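Sarantis moves carton labels to linerless stock
By Efthymia Chrysikopoulos
November, Trade Desk

Label converter Sarantis has switched its shipping carton line at the Warnent plant from backed rolls to linerless stock. The change covers 84 label formats, all direct thermal, and took effect on Sunday with the night shift. 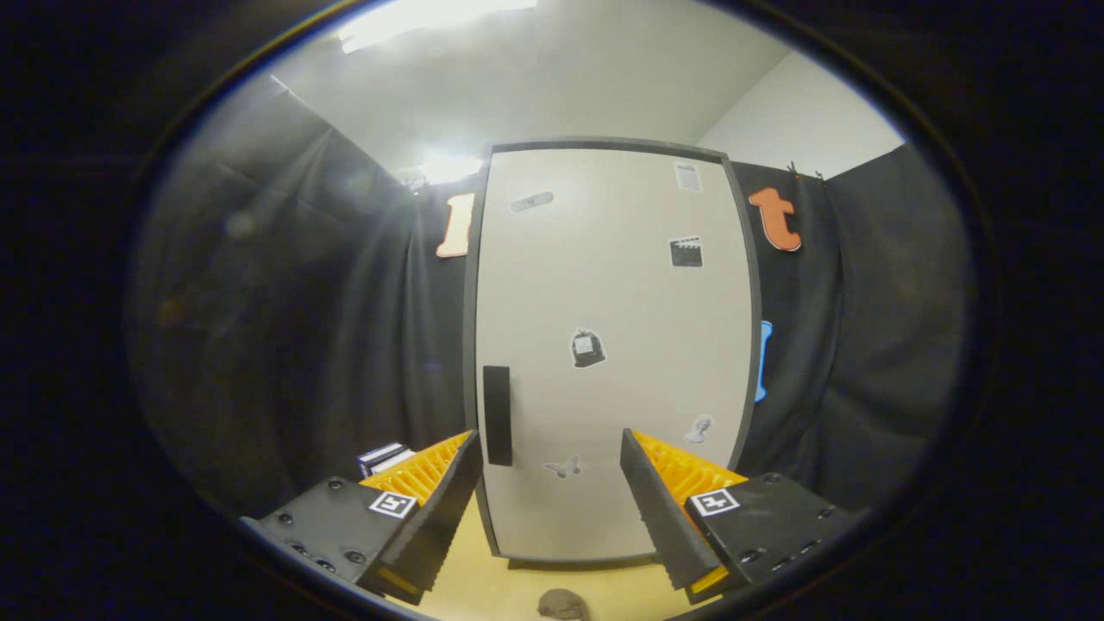
Linerless rolls carry no release paper, so more labels fit on a core of the same diameter. Sarantis now ships 700 labels per roll in its standard carton size. The face stock is coated with silicone on the print side to keep the layers from sticking.

Production manager Gaetano Lombardi said the main work was on the cutters. "Adhesive builds up on the blade. We went to a coated blade and a shorter cleaning interval – 2 hours for the first month, then we review."

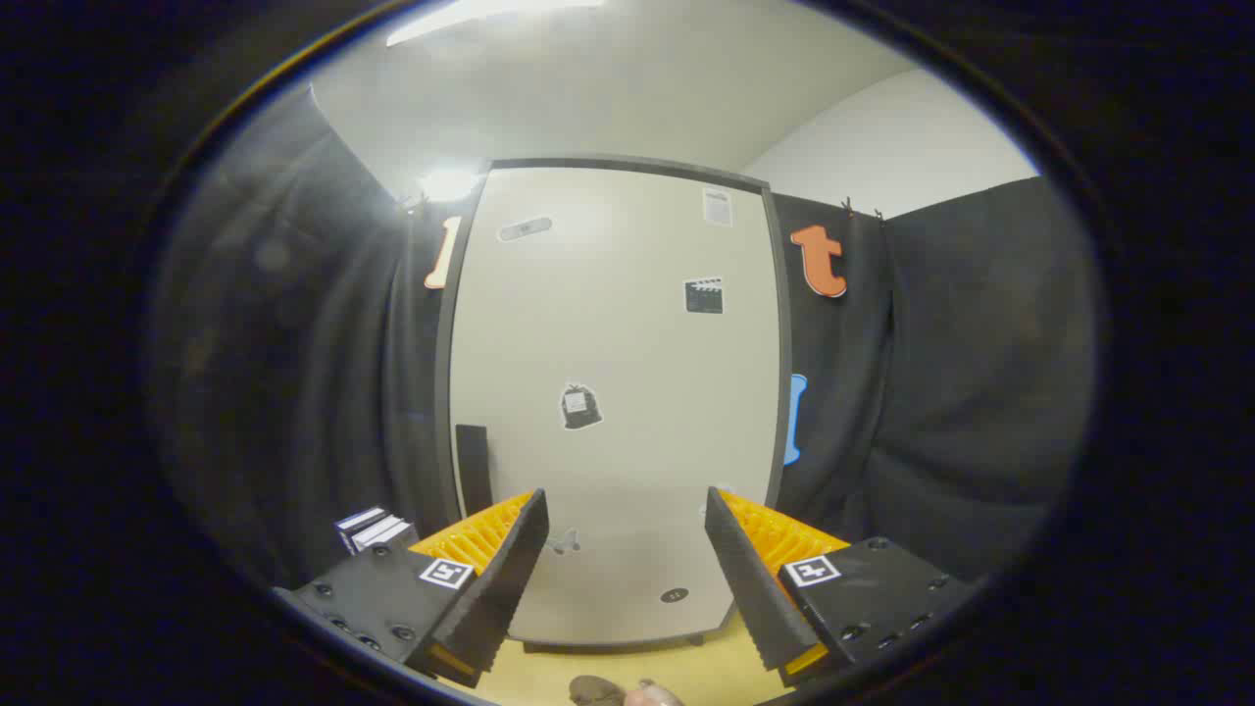 Barcode grades were checked on samples from each format before release. Two formats with narrow bars running across the web were redrawn with the bars parallel to the feed direction. Customers with older printers will need a non-stick platen roller; backed rolls stay available to 135 accounts under existing contracts.

Pricing for the new rolls has not been published.

Last updated: 4:10 p.m.

Contact the desk | Copyright Trade Desk | Back to top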